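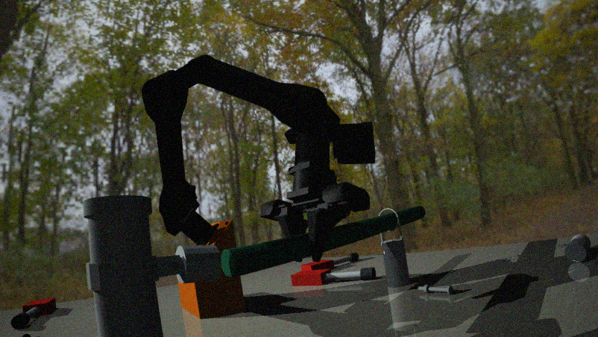
Birsen Türkmen asked us why doctors cannot give a new medicine to everybody on the first day. She thinks it is not fair that sick people must wait.

It is a good question! A new medicine must be tested first, and this is called a trial. In the town of Maglaya, one trial had 819 people in it. They were put into two groups by chance, like when you toss a coin. One group took the new medicine. The other group took a pill with no medicine inside — this pill is called a placebo.

Why two groups? Many people get better without any help, for example after a cold. If the doctors look at only one group, they cannot know what the medicine did.

The trial in Maglaya took 11 months. Nurses wrote down every headache and every sore stomach. After this, a bigger trial with 1,000 people could begin in Skorkitwood.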